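Sunday Notes: Steaming Buns at the Table

The practice of steaming buns at the table, instead of on the hob, has been followed in our household since January. It was adopted after the extractor fan in the Trulville flat failed for the second time, and it has been retained on its merits. Readers who wrote in after the previous entry requested details of the arrangement, and these are set out below.

The dough is prepared the evening before and kept in the refrigerator overnight. It is divided into pieces of 100 grams, shaped by hand and left to rest for 25 minutes under a damp cloth. Flour from the Flumton mill has given the most consistent result. The supermarket alternative is acceptable, although the buns spread a little more.
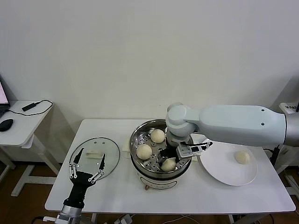 Eldana Mamo

An electric base with a steel pot and a perforated tray is sufficient for a small batch. Three buns on the tray leave adequate space for the dough to rise, and a fourth may wait its turn or go directly to the plate, according to the stage reached. The glass lid should be laid flat on the table when it is removed. It should be lifted away from the face, as the steam is considerable.

Buns are to be transferred one at a time. A wide, plain plate is preferred to a bowl, in which the undersides become damp and stick. My cousin Desta Dinsa maintains that a cloth should be placed beneath them. I have tried this on two occasions and do not recommend it.

Correspondence regarding fillings has been received from Rosaire Nguyen and will be addressed in the next entry, together with the matter of cleaning limescale from the base of the pot.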